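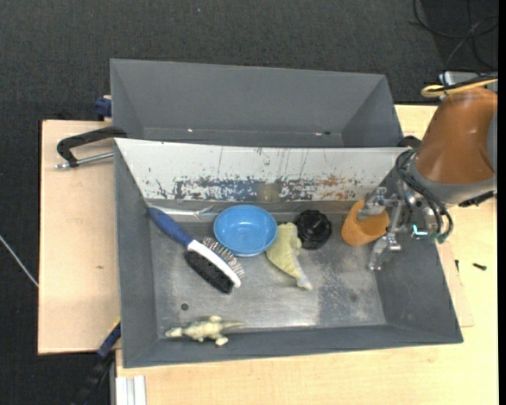
You're steering it like a shopping cart, Ewan Paterson told me, and you can't, you have to let the wrist do some of the work. Then he went off to get coffee and left me sitting there with the controller in my hand and the cup still in the bin.

So that was Monday morning, first ten minutes. Second week on the arm and I still get told off about my wrist! He's right, though. I tried it his way when he'd gone (I wasn't going to do it while he was watching) and turned my hand over a little before I came down, and the fingers went one in front and one behind like they were meant to. I'd been coming straight down every time and pushing the thing into the wall.

The cup is my enemy, I should write that down so I remember it when I'm old. It's the orange one with the rough outside and you would think rough would be easier to hold. It tips. You get one finger over the rim and the other down the side and it leans over, and then you have to decide if you're going to squeeze and hope or back off and start over. I squeeze and hope. Ewan backs off. We've had a long talk about which one the robot ought to learn from and didn't settle it, and the notes from the Sutherland people only say "natural recoveries are fine," so I guess we're both natural.

What I do all day, for future me: everything starts in the front bin, everything ends up in the back bin, and then I tip it all back in the front and mess it up and go again. One pickup is one demonstration. I press the pedal to start, I do the pickup, I press the pedal to stop, and if it was no good I press the other pedal and it gets thrown away. I have pressed the wrong pedal so many times. Last Thursday's best one of the whole afternoon, a really beautiful scoop of the little lizard, gone, with my own left foot.

Oh, the lizard. I love the lizard. It's a tiny pale thing with its legs sticking out, and it ends up flat against the front wall pretty much whatever I do when I dump the bin, and then you can't get a finger in between. I've found that if you put one finger down on the tail side and drag, very slowly, it swings around and comes off the wall and then you've got it. It took me most of Friday to find that. When I got it to work I said "ha!" out loud and the guy on the other rig took his headphones off to see what was wrong.

They want that kind of thing, by the way. I asked. I thought dragging might be cheating, that you were supposed to only pick, but the woman on the call from Zumero said no, push it, nudge it, do whatever you'd do with your own hand if you had two fingers and an oven mitt on. That's a good way to put it. It does feel like an oven mitt. You can see the thing touch but you don't feel it touch, and for the first couple of days I kept waiting to feel it and pressing harder and harder.

I should put down how the order went, I keep meaning to do that. Nobody gives us an order, you take whatever you like. Mine is the bowl first. The blue bowl is easy, you pinch the rim and go, and it cheers me up. Then the stuffed toy, which you can grab just about anywhere and it squashes and comes along. Then I feel good and I go for the brush and the brush ruins my mood. It's one of those pet brushes with bristles one side and metal pins the other, and if you take it by the head it rolls, and if you take it by the handle the head swings down and whacks the side of the bin on the way over. Handle close to the head is the answer. I think. I got four of those in a row after lunch, and then dropped the fifth right on the wall between the two bins, where it sat balanced for a second and fell back into the wrong one.

I kept that one, I didn't press the pedal. Then I picked it up again in the same recording and carried it over properly. Ewan says they like those best. I hope he isn't just being nice.

The total on the screen when I came in was 1,517, all of us together since the project opened, and I'd love to know how many of those are mine but it doesn't split it up. Ewan doesn't want it to. He says people rush when there's a scoreboard, and he's got a point, I know exactly what I'd do with a scoreboard. I'd pick up that bowl five hundred times.

Had a bit of a bad stretch before noon. The arm got stuck with the wrist wound all the way around and wouldn't turn any farther, and I didn't understand why it was ignoring me, so I kept twisting my hand more and more until my elbow was practically behind my head. You have to let go of the trigger, bring your own hand back to somewhere comfortable, and squeeze it again, and the arm picks up from where it was. They call that clutching. I knew this! It's in the handout! I'd even underlined it. It just goes out of your head when there's a cup hanging over the edge of a bin. And I worry about the cables when it's wound up like that, there's the yellow one looping off the top and a whole bunch of black ones by the gripper, and I always have one eye on them. Ewan says they've got plenty of slack. Still.

Took my break late, at 11, and ate my sandwich on the back step with Ewan, who was telling me about the job he had before, in Sarninthorpe, where they taught the arm by grabbing hold of it and moving it yourself. You stand next to it and it goes soft and you walk it through. He says that's lovely for something like opening a drawer, you feel everything, but your arms get in the way of the cameras and after an hour your shoulders are done for. I'd like to try it once. I said so and he said Felter has one like that in the other room and he'd ask, so maybe. I'm not holding my breath, Felter's room is always booked.

I asked him if the thing learns the bad habits too. I'd been wondering ever since the squeeze and hope business. He thought about it for a good long while, chewing, and said yes, sort of, that if everyone comes in from the right then it comes in from the right, even when there's a wall there and any fool would go around. Which made me think about how I always leave the stuff by the right wall until last. Everything close to that wall is a pain, the arm's coming in over it and you can't see what the near finger is doing. So the robot would think you leave those till last as well. Or it'd never see me do them tired and do them fresh, I don't know. Anyway after the break I made myself do the wall ones first for an hour, just to be fair to it. I was terrible. I dropped the cup 2 times in a row and knocked it onto the black thing with the ribs (we argue about what it is, I say jar lid, Ewan says it's a knob off something) and that went rolling away under the toy.

But then it got better! By mid-afternoon I could do the cup from tipped over, from standing up, and once from upside down, where you really do have to pinch the sides and pray. I turned my wrist without thinking about it. That was nice, when I noticed I'd stopped thinking about it. It was like when you've learned a stick shift and one day you get home and can't remember changing gear.

I did one more thing that I'm a bit proud of. When I dump the bin I always tip it the same way, and I noticed the things were landing in the same sort of spread, big stuff to the back, lizard up front. So now I give it a stir with my hand, and sometimes put one thing on top of another on purpose. I stood the bowl over the lizard. It took me forever to get it out. Ewan came by in the middle and stood there, and I could tell he wanted to say something about my wrist and he didn't say it.

My thumb hurts, though. It's the trigger thumb, right in the fat part, and I've been holding my pen funny to write this. I'm going to ask if I can try it left-handed for part of the day. I'd be awful at it and they'd get some very original data.

Tomorrow they want us to swap out the objects, there's a new box come in and I've had a peek and there's a whisk in it. I don't know how anybody picks up a whisk with two fingers. By the handle, I suppose, same as the brush. I'm sorry to see the lizard go and I've asked if he can stay in the mix, and Ewan wrote "keep lizard" on a bit of tape and stuck it to the lid of the old box.

Need to buy: hand cream, bread, new insoles for the pedal shoes. Call Mom back about July.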